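Sunday, late evening

I have to get this down before bed because it's been a lovely day and I will forget the order of it by the morning.

Got in at ten with a flask of coffee and the new planner branch from Štefánia. She'd pushed it at some silly hour with the message "try this, be nice to it". The old one has been driving me mad for weeks: it plans a perfectly good path to the red box, gets near the knob, and then the wrist joint runs out of travel and everything stops with that horrid flat "no solution" line in the log. Her idea is so simple I'm a bit cross I didn't have it. She picks the grasp and the pull together, so the planner only looks at ways of taking hold of the knob that still leave the arm room to move back along a straight line afterwards. Before, we chose the grasp first and crossed our fingers.

Building it took an hour, mostly my own fault (I had two copies of Flilludex on the path and it kept linking against the stale one). Wrote a note on the whiteboard so that Matěj doesn't fall into the same hole.

First thing I did was replay last month's 200 saved starts in simulation, only the planning, no moving. The old branch found a full plan for 105 of them. I made tea while the new one ran and came back expecting a crash. It had failed on 15! I ran it again because I didn't believe it, then went through the failures one at a time in the viewer. Most have the arm starting folded up over the bowl, where it can't get out without going near the table. Fair enough. I'd struggle too.

Rang Jucélia in Hilside to crow about it. She was in the middle of lunch and very patient. She asked the right question, as always: what happens when the box isn't where the camera says it is? Well. Yes.

So the afternoon went on perception. The pose estimate for the box is good side to side and poor in depth, and I think the speckled front is to blame, all those bright flecks. The knob is much kinder. It's round and plain tan against all that red, so I fitted a circle to it and used that for the depth, and kept the old estimate for the angle. The jitter on the plot went down to 6 millimetres. Still not wonderful, but the fingers can live with it if the controller is allowed to be a little soft on the way in.

The soft part is what I enjoyed most. I dropped the stiffness along the approach direction only and left the other two alone, then stepped through it with the speed turned right down and my hand near the stop button, watching the target frame creep along on the screen and the real arm creeping after it.

I left everything else on the table, cup and pot and all, so the collision map had something to chew on. It copes with the cup nicely. The handle sticking out of the top still comes through as a sort of smear leaning to the right, and I've padded it for now.

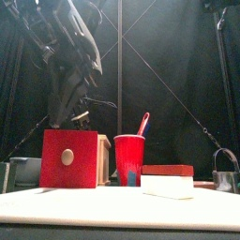 Things for tomorrow

Ask Štefánia if the pull direction can come from the fitted box instead of the config file. I typed it in by hand today and it feels like cheating.

Thin wire handle on the pot: check if it shows up in the depth cloud at all. I have a feeling the map thinks there's only air there.

Send Abdelkrim the plots. He's giving the talk at Paracha and will want them in his own colours anyway.

Anastasia wants the log format changed so the grasp and the pull get separate timings. Easy, do it first, before I get absorbed in something.

Buy more coffee. Bed now, though I know perfectly well I'll be lying there thinking about wrist joints.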